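Frequently Asked Questions: Zuneto Suturing Examples

What are you collecting?
Short runs of stitching done by two robot arms under a person's control, so that a learning system can pick up how a needle and thread are handled. We have 3,178 runs so far, and we're terribly fond of nearly all of them! 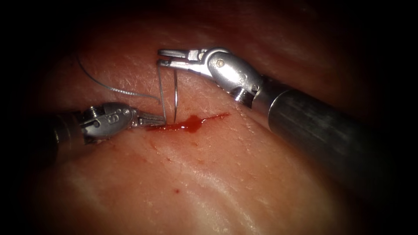

Cledell wrote to ask whether the clumsy runs get thrown away, as a system taught only on tidy work may not know what to do when the thread snags.

We keep them, and thank you for asking. Of the full set, 2,928 are marked as clean and the rest carry a note on what went wrong (a dropped needle, usually, or a loop pulled too tight).

How long is a run?
One stitch, from picking up the needle to the finished knot. Operators stop for a rest after 40 of them, and they've earned it by then.

Why record from more than one camera?
A fixed view is lovely for following both arms, but a shaft can easily hide the spot you care about, so we like to have a close view as well.

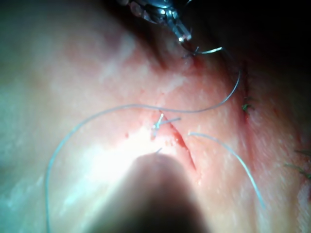 Both views are saved on the same clock, so you can step through them side by side, or use just one if that's all your system can take in.

Can I send in my own runs?
Please do! Write to us first, though, and we'll send you the labeling guide.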